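ok kitchen scale thread bc I keep typing the same reply in DMs. typing fast, lunch ends at 1

first thing. the scale needs a flat spot. sounds dumb. half the "my scale is broken" messages I get are a scale with one foot hanging off something

my table is slatted aluminum. great table, will outlive me. terrible under a kitchen scale. feet are little nubs and they find the gaps every single time

so: cloth over the slats. mine is the galaxy print one. stars, blue clouds, a planet, dark green mountains down the side. got it at Tarawneh, the fabric place in Potescombe, from the remnant bin

yes it's a lot. yes I know plain gray would be easier on the eyes. they didn't have plain gray in the bin

cloth by itself doesn't make the slats solid obviously. it stops the scale skating when you set something down, and small stuff doesn't fall through. the nubs still need to land ON a slat. slide it til it quits rocking

rocking test -- press each corner with one finger. if it ticks, move it. takes four seconds

wrinkles matter more than you'd think. a fold under one corner and the thing tilts and the number goes wandering. I smooth mine before I start and then it wrinkles again the minute I lean on it. so you smooth again

I do not iron it. tried once on low and the print went shiny in a spot by the hem. learn from me

next: turn it on EMPTY. let it get to zero. wait. then put the thing on. people slap the thing down while it's still booting and then wonder why it says 0 with a whole potato on it

ask me about the potato

(it was soup night at my sister's, Flekanby, July, her scale, I was loud and wrong for ten minutes)

light things are where kitchen scales get weird. mine goes in 2 gram steps. so anything tiny either reads nothing or jumps. it's not lying to you exactly, it just can't see it

fix for that: weigh a bunch together and divide. or put something heavier on first, note it, add the light thing, note it again. second way is better on mine, it wakes up more once there's some load on it

the other fix is buy a jeweler's scale. I have not bought a jeweler's scale. I own enough scales

things go in the MIDDLE. little block way out on the corner gives me a different number than the same block dead center. try it on yours, then be annoyed forever like me

and let go of it!! if anything is still holding on even a little, that's not the weight. hands off, wait for the number to sit still, then read

round stuff. bulbs are the worst. glass end one way, screw base the other, rolls right off the platform. put a bowl on, zero it, bulb in the bowl. done

cheap plastic bowl, not the big ceramic one. the ceramic one eats up your range before you even start and also you can't see the display around it

oh the display. if it's the kind in the front corner like mine, tall or wide things hang over and block it. I crouch. some people use a can as a riser -- put the can on, zero, thing on top of can. fine for light stuff, please don't do it with a melon

snack bags. somebody asked why the number creeps on a crinkly packet. mine does it too if the corner of the packet is touching the table. anything touching the table is carrying some of the weight. fold it up so it all sits on the metal

same for string, tape tails, tags, the handle on a bag. all of it has to be ON there

air. fan off, window shut. I had mine under a vent at the Iken place for an entire winter and thought every packet I mailed was haunted

keep the not-weighed stuff off to one side. my system, if we're calling it that, is things waiting go on the right. weighed things go in the box on the floor. no I don't label the box. yes I've weighed the same item twice and charged myself postage on it

write the number down right then. not after the next one. I use the back of an envelope, then I mail the envelope. working on this

checking if yours is any good: find something with the weight printed on it, unopened. not perfect, packaging counts too, but if you're way off you'll know. then do the same thing again tomorrow and see if it agrees with itself. I care about that second part more

batteries. low batteries gave me 2 weeks of nonsense last year. swapped them, nonsense over. do this before you yell at anyone in customer service

cleaning -- damp cloth, wipe the metal one way, with the brushing. don't run it under the tap. don't put it in the dishwasher, I can't beleive I have to type that but Mohammed-Awal Atinga is in my replies and he knows what he did

he's bought a new one since. same model. love you man

storing: on its back edge is ok, face down is not, and never with pans stacked on top. the platform on my old one got a dip in it from a skillet and it never came back to zero

q from the replies: does the cloth need to be that big. no. a dish towel would do. I like mine big so I can sweep crumbs and screws toward me in one go and shake it out off the back steps

q: does the shiny print make it hard to see stuff. under the overhead light yeah a bit, it gets glare streaks. dark background is nice for pale stuff tho. dropped a grain of rice on it and found it right away. dropped a black screw and it's still up there with the stars

q: grams or ounces. grams. switch to ounces at the very end if the post office wants it. don't flip back and forth mid pile, I've done that, ended up with 2 lists and no clue which was which

ok that's lunch. table as it is today, haven't smoothed anything
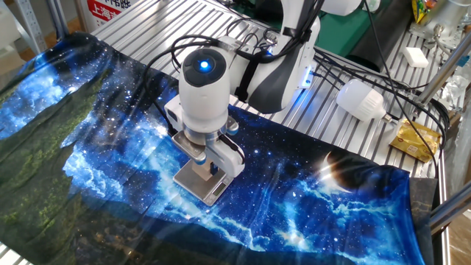
beige block on the scale, bulb and gold snack packet waiting on the right. wrinkles and all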